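Getik cell update: what changes for the packing and sorting crews

From the Cluvalitz staff newsletter, May 26, 2021

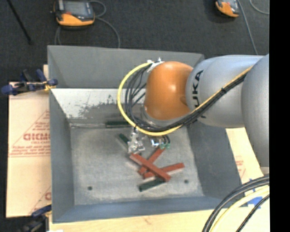

Where things stand

The bin picking trials for the Getik line have moved on to colored bars, red and dark green, lying crossed over each other in a gray metal bin. The robot is a KUKA arm with a gripper on the end, and its job is to reach into the bin and take out one bar at a time. On the floor we call this "the bar job," and most people in hall 10 have done it by hand at one time or another.

Mareike Ehlers, who runs the trials, has kept the test bin clamped to a wooden table for now. The production bins will sit in a steel cradle that Ersoy is making for us. The cradle was promised for the spring and will now come in August. Until then, nothing on the Getik line changes. The bar job stays a manual station on all shifts and the rota on the board is correct.

Crossed bars are the hard part. When one lies flat on the bottom with nothing on top of it, the arm has an easy reach. When they are stacked across each other, the software has to pick the top one first, and it has to find an angle that keeps the hoses and cables away from the bin wall. Last week's trial log covers 2,934 picks. Mareike has posted it outside the tool crib, with the missed picks listed by cause. The two main causes are bars lying tight against a wall and two bars coming up together. If you have worked the station, read the list and write your comments on it. Several of you already have, and the note about tilting the bin toward the operator side is being tried out.

What happens to the station

We have had the same question at every shift meeting, so the answer goes in print. The bar job will no longer be a full-time station once the cell is signed off. The people who work it now will move to other work in the same hall, at the same pay grade. This has been agreed with the works representatives and the letter is on file with Orsolya Gál in personnel. Anybody who wants to read it can ask her for a copy.

There are 13 people on the current rota for the station. Some will go to final inspection, which has been short since winter. Others will train as cell operators. A cell operator fills and changes the bins, clears stoppages, checks the gripper at the start of the shift and keeps the log. It means more walking and less standing in one spot, and a good deal less bending over a bin. It also means being interrupted more often. Recep Yüksel spent two weeks on a similar cell at our Jevdale site and his view was that the first days are tiring in a different way.

"By hand you get a rhythm and the shift goes by," he told us. "With the cell you wait, then you have to be quick, then you wait again. I got used to it, but I would tell people to expect it."

Recep also said that the wrist pain he had from the bar job eased while he was away. The company nurse has asked to hear from others with the same complaint, whether or not they plan to move to the cell.

Training

Operator training will be held in the room behind the maintenance office. Each session lasts 45 minutes and is paid time, at the start or the end of your shift. You will learn to use the teach pendant, how to stop the arm and restart it, and how to move it clear of the bin by hand control when it has stopped in an awkward spot. You do not need to know any programming. Changes to the program stay with Mareike's group.

The sign-up sheet is with your shift lead. If you would like to see the work before you decide, Tuncay Avcı in maintenance can take two people at a time to watch a trial. Please arrange it with him first — the test area is not open for walking through, and the arm may start moving without much warning. Stay on the near side of the tape while a trial is running.

Maintenance gets new work too. Tuncay and his brother Ertuğrul will look after the air lines, the fittings and the cable bundle along the arm, with a weekly check to begin with. Ertuğrul has asked for spare hoses to be kept on site, as the Jevdale cell lost most of a shift waiting for one. The order has gone in.

Open points

Night shift cover has not been settled. The plan as written has one operator looking after the cell and the labeling machine together, and the night crew has said that this is too much when both stop at once. Mareike agrees that it needs a proper test, and a trial night will be set up after the cradle is in.

Bin changes are the other point. A full bin is too heavy to lift by hand and the present pallet truck does not fit between the table and the pillar. Two layouts have been drawn. Both are up next to the trial log, and you can mark which one you prefer.

We have also been asked about the bonus for the bar station. It will be paid as normal until the cell is signed off. After that the operator rate applies, and Orsolya has the table of rates in her office — she is there mornings, and on the late shift by arrangement.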